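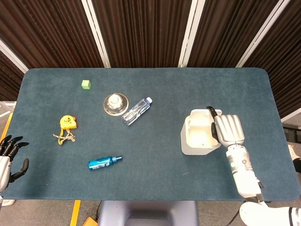 Yareli Manríquez wrote to us in February to ask whether the mat could be left on a table for good, or whether it had to be rolled up after every use. She had bought one for sorting through her late aunt's drawers and found she didn't want to put it away. The short answer is that it can stay down. The longer answer is in the care section further on, along with what to do about corners that lift.

Modbridge table mat, rounded corners

The Modbridge is a soft-topped mat for a rectangular table. It is made for sorting, mending, packing and general table work, where small things roll off a bare top or knock against it. The colour is a dark teal-blue and it comes in that colour only. Pale items show up well on it, and so do bright ones. Black screws and dark thread do not, and if most of your work is with those you may prefer a light tray set on top.

The surface is like a short carpet. A bottle laid on its side tends to stay where you put it, and a tape measure can be set down without a clatter. You can write on paper on top of the mat if you put a board or a magazine underneath. Without one the pen goes through.

Sizes

The mat is cut to order. Measure the top of your table from edge to edge, both ways, and send us the two figures. We cut to the full size unless you ask for a border. If your table has square corners the rounded ones on the mat will leave a little of the table showing at each. Most people don't mind this. We can cut square corners, but they curl sooner and we don't take them back for that reason.

Check the measurement twice, please. A mat that is too big can be trimmed with a sharp knife and a metal ruler. A mat that is too small can't be helped.

Delivery is in a roll. Lay it flat, pile side down, for a night before you use it. In a cold room it may want two. Don't iron it.

What it is good for

Sorting a household drawer or cupboard. Tip everything out, spread it across the mat and put it back in groups. A box or holder at one side for the things you are keeping helps a good deal.

Small repairs. The pile holds washers and screws well enough that you can lift one without the others sliding off.

Wrapping and packing glass. A dish can be set down on it without the hard knock you get on a bare top. Wrap it all the same.

Sewing and cutting out, for pinning only. It is not a cutting mat and a rotary blade will ruin it.

Children's games and building blocks, with the usual crumbs.

What it is not good for

Hot pans, wet paint, glue, or anything with a spinning blade. Water in small amounts does no harm but the pile holds it, and a wet patch left against a polished table overnight can mark the polish. Stand plants on a saucer.

Care

Vacuum with the brush head, in one direction and then across. Threads and pet hair come off with a damp rubber glove. For a spill, blot first, then use a little washing-up liquid in cool water on a white cloth. Spray cleaners should go on the cloth and not straight on the mat. Test any cleaner on the underside of a corner before you use it on top.

If you leave the mat down all the time, lift it once a month and wipe the table beneath. Dust works its way under at the edges. Turn the mat end for end when you put it back, so that the same part isn't always in the sun. The colour does fade a little near a window.

A corner that lifts can be put right by rolling it gently the other way and leaving a heavy book on it overnight. Double-sided tape works too, but we have seen it pull varnish off an old table, so we don't sell it and we don't suggest it.

Going with it

The Junero holder is a separate item, sold in the same shop, for pens, scissors and rulers. It has felt on the base and sits steadily on the mat.

The Galindo storage tube is for people who do roll theirs up. Roll with the pile on the outside. Rolled the other way, the mat keeps its curl and takes much longer to settle.

Prices and orders

Mats up to the standard kitchen table size are £34. Larger ones are £40. Delivery on the mainland is £5 and usually takes eight working days from the time we have your measurements. We send a confirmation with the two figures on it, and we don't cut until you have replied to say they are right.

Returns are accepted on mats with a cutting fault or a mark in the pile. Because each one is cut to size we can't take back a mat that was ordered in the wrong measurements, though we will trim it once free of charge if you pay the postage.

Questions about an order go to Consuelo Contreras at the Zolara workshop. For samples of the pile, ask Rutilio Meléndez. Samples are free – one per household – and come in an ordinary envelope.

Page last changed Jul 3, 2021. Prices before that date no longer apply.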